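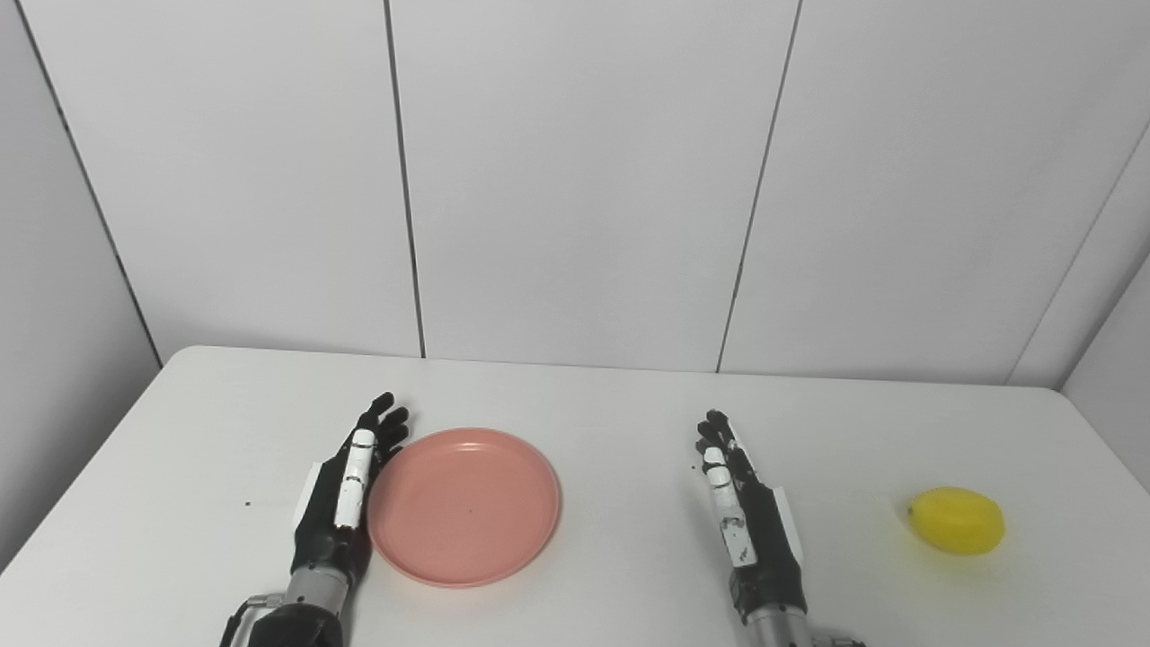
Page last changed: 1 May 2024

Open day at the Puritz pottery, Cevel

I'd been meaning to get to the Puritz open day for years and kept missing it (it's always in November, when I'm either ill or have forgotten to book). This time Danica Vasić rang me the minute tickets went up, so off we went, the pair of us, on the number 19 bus with a flask and far too many sandwiches.

Cevel is a funny little place. One long street, a bakery, a church with scaffolding on it, and then the pottery at the bottom by the river, much bigger than you'd think from the road. You go in through the old cart entrance and straight into a yard full of broken pots. Danica wanted to take some home for her garden and was told no, very politely.

Our guide was Delwyn Donnelly, who started there as a glaze mixer and has a lovely loud voice, which you need in the making hall! She took us round the clay store first. It smells like a cellar after rain and I could have stayed there all morning. The clay comes in as big grey slabs and gets squashed and pushed through a machine to get the air out, and somebody at the back of our group asked what happens if you don't. It goes bang in the kiln, said Delwyn, and takes its neighbours with it.

Then the plates. I had no idea a plate was made upside down. A lump of clay gets slapped on a spinning mould and a metal blade comes down and shapes what will be the bottom, and it's done before you've finished your sentence. Cups are slower, and the handles are still stuck on by hand with a dab of runny clay. We were allowed to have a go. Mine looked like an ear. Danica's was quite good and I've heard about it every day since.

The mould room was my favourite. There are 2,235 moulds on the shelves, all numbered in pencil, some so old that the number has been written over three or four times. Jelly moulds, gravy boats, a soup tureen in the shape of a cabbage. They still get letters from people who've broken the lid of something their gran had, and now and then they can make a new one.

Glazing next, where everything looks completely wrong. The pinks go on a sort of dull mauve, the yellows are nearly white, and the glazers just have to know. Kastriot Grgić let us dip a test tile each. The trick is in and out quickly with no dithering, so naturally I dithered and got a big drip down one side. They posted the tiles on after firing and mine is on the kitchen windowsill, drip and all.

Lunch was soup and bread in the canteen, very decent, and there was a proper tea urn. The seconds shop is across the yard and gets packed after one o'clock, so go before you eat if you're serious about it. I got two side plates and a butter dish with a wonky lid. Danica bought a whole dinner set and then remembered we'd come on the bus.

If you fancy it, wear flat shoes and nothing black, as the dust gets everywhere. The tour takes two hours and there are quite a few steps down to the kilns. The last bus back goes from outside the bakery, and they shut the shelter side of the road when it floods, so wait by the church.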